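# How to Label and Pack Takeout Orders in a Small Kitchen

Last updated Thu 5 October

Most wrong orders leave a kitchen with the right food in the wrong bag. The cooking was fine, the ticket was fine, and then two bags sat side by side on the counter with no name on either one. The steps on this page are for a small place that sends out up to 10 orders in a busy half hour. A bigger kitchen will want a second person at the packing spot, but the order of work is the same.

## What you need

- A ticket printer, or a pad with two-part tickets
- Labels and a marker that doesn't smear
- Paper bags in two sizes
- Containers with lids that match
- A shelf or rack with a divider
- A stapler or a roll of sealing stickers

We print tickets from Muvia, the order program we moved to in February. Any program will do if it can print the customer's name in large type and put each item on its own line. If yours prints everything in one paragraph, look in the settings for "kitchen view" or "line items" before you buy anything new.

## Step 1: Set up the packing spot

Pick one place where bags get filled and don't let it move. Ours is the end of the counter closest to the door. It used to be wherever there was room, and drivers would pick up half-filled bags from the wrong side of the register.

Keep the bags flat, under the counter, with the openings facing you. Put napkins and forks in bins at elbow height. Sauces go in the small fridge next to the counter, sorted by type, with the lids labeled on top so you can read them from above.

Clean the counter before the rush. Labels don't stick to a bag that has been standing in a spill.

## Step 2: Print two copies of every ticket

One copy goes to the cook. The other goes straight to the packing spot and gets attached to an empty bag right away, before any food is ready. The bag then holds the order's place in line.

If an order needs two bags, write "1 of 2" and "2 of 2" on them at this point. Leaving it until the end is how second bags get left behind.

Cross out nothing yet.

## Step 3: Choose the containers

Match the container to the food:

- **Soup and anything with broth:** round tubs with a screw lid or a tight snap lid. Leave a finger's width at the top.
- **Fried food:** vented boxes. A closed box turns fries soft within minutes.
- **Salads:** wide, shallow bowls with dressing on the side.
- **Rice and noodles:** the rectangular containers, since they stack well.

We buy round tubs from Cimmont in cases of 348. The bags come from Saarinen, either 800 or 1,000 to a case depending on the size. Check the count per case before you compare prices between suppliers. Two cases that cost the same may not hold the same number.

Order lids and tubs together. Lids from another supplier can feel tight in the hand and still pop off in a car.

## Step 4: Label each container

Write what's inside on the lid, and keep it short. "Chili, no onion" is enough. Any change the customer asked for goes on the label, even a small one, so the packer can check it without opening the container.

For allergy orders, use a different color label. We use orange and keep orange for nothing else. The cook puts that label on, and the packer reads it back out loud. If it doesn't match the ticket, the food goes back and gets made again in a clean pan.

Put labels on before the lid gets hot. The steam lifts the corners, and you'll find your labels at the bottom of the bag.

## Step 5: Fill the bag

Open the bag all the way and push the bottom corners out with your fist so it stands up by itself. Then work in this order:

1. Heavy, flat containers on the bottom.
2. Round tubs next, packed against each other so they can't tip.
3. Light boxes and bread on top.
4. Cold items in their own small bag.
5. Napkins, forks and sauces last, where the customer can see them.

Cross each item off the ticket as it goes in. Don't fill the bag first and check it afterward.

If there's a gap on one side, fold a few napkins and push them into it. A bag with soup should never be packed past three quarters of its height, or the top won't fold. 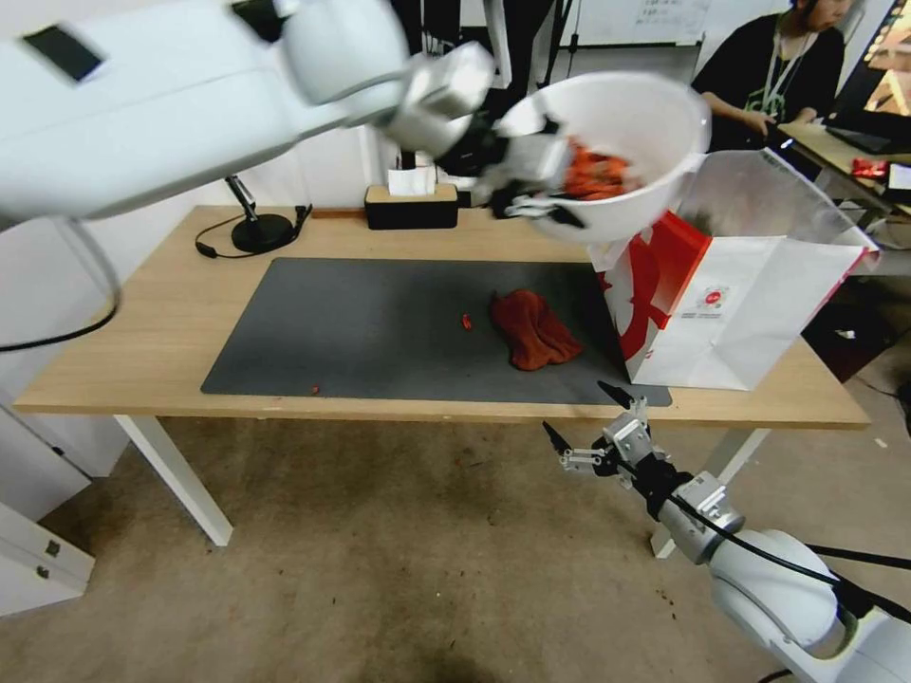 Drinks don't go in the bag with food. Use a carrier and write the same name on it as on the bag. When a customer has both, staple a strip of paper to the bag that says "+ drinks" so the person at the counter knows to look for the carrier.

## Step 6: Seal and shelve

Fold the top down twice and staple the ticket over the fold, name facing out. For delivery orders, add a sealing sticker across the fold as well.

Our shelf is a plain Haltus rack with a piece of board down the middle. Pickup goes on the left and delivery goes on the right. Bags go in by time, earliest at the front, and names face the room. Don't put one bag on top of another.

## Step 7: Hand it over

Ask for the name. Don't read a name off the bag and ask if that's them, as a person in a hurry will say yes to anything close. With drivers, check the last part of the order code too.

Ask whether they want to look inside before they leave. Few do, but fixing a missing side at the counter is much easier than fixing it over the phone.

## If something goes wrong

**Bags leak at the bottom.** Check the tub lids first. If the lids are tight, the tubs may be filled too high.

**Tickets fall off.** Staple through both layers of the fold. Tape doesn't hold on a warm bag.

**Two customers have the same name.** Add the first letter of the last name, or the first item on the order. Write it on both bags, including the one that came in first.

**The packer can't keep up.** Hold new bags at Step 2 and finish the ones already started. Don't open a third or fourth bag to get ahead.

**Sauces keep getting missed.** Move them to their own line at the bottom of the ticket. In Muvia it's under Print, then Item Order.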